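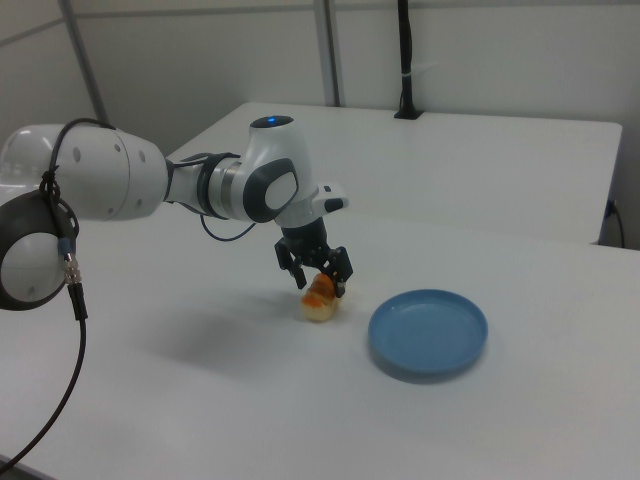
Rooms used for private instrumental lessons at the Herkdale School of Music are inspected each term before teaching begins. The inspection covers the teaching studios, the two practice rooms and the instrument store at Gistemcombe. Teachers are asked to clear their rooms the evening before. A small item of food on a white tabletop, such as the one shown, is recorded as a finding under Item 5, whatever its size. Comments below were entered by the inspector and are open to reply from the teacher assigned to the room.

Studio and Practice Room Safety Checklist
July 2026 | Modupe Ajayi, Studio Safety Office
Last updated: revision 8, replaces the March revision

Item 1. Exits and walkways
Doors open fully. Cases, stands and stools are kept out of the path to the door.
Result: Pass with comment.
Comment: In Studio 7, two trombone cases were stored behind the door, which opened only part of the way. The cases were moved during the visit. Students should place cases along the window wall.

Item 2. Music stands and seating
Stands lock at the set height. No sharp edges or missing feet. Chairs are stable.
Result: Action required.
Comment: One stand in Practice Room B slips under the weight of a full method book. It has been tagged and must not be used. The bench in Studio 4 has a loose bolt, and the teacher has been using a folded card under one leg. Please remove the card and request a repair.

Item 3. Electrical equipment
Cords are undamaged and secured. Amplifiers, keyboards and metronomes carry a current test label.
Result: Pass with comment.
Comment: The Besson keyboard in Studio 2 has a valid label. The Grukard practice amplifier in the same room has a label that cannot be read. A new label has been requested under work order 574. The amplifier may stay in the room but should remain unplugged until the label is issued.

Item 4. Sound levels and hearing protection
Earplugs are available in each brass and percussion studio. Wall panels are firmly attached.
Result: Pass.
Comment: Earplugs were present in all rooms. One panel in Practice Room A is beginning to lift at the lower corner. Check again next term.

Item 5. Cleanliness and shared surfaces
No food or open drinks in teaching rooms. Tables are wiped down between students. Mouthpiece cleaner and paper towels are available.
Result: Action required.
Comment: Mouthpiece cleaner had run out in Studio 4. Water in a closed bottle remains permitted for wind and voice students.

Item 6. Door windows and visibility
Glass panels are clear of posters and curtains while a lesson with a minor is in progress.
Result: Pass.
Comment: A recital notice in Studio 2 was hung low enough to leave a clear view. No change needed.

Item 7. Instrument store
Heavy items are on the lower shelves. Step stool is in good condition.
Result: Pass with comment.
Comment: The sousaphone should not be returned to the upper rack by one person. The sign stating this has fallen and needs to be put back.

Follow-up
Items marked "Action required" must be closed within 20 days. Send written confirmation to the Studio Safety Office with the room number and the item number. Rooms with open items may be used for lessons unless a notice is posted on the door.

Contact: Studio Safety Office, Gistemcombe | © Herkdale School of Music | Back to top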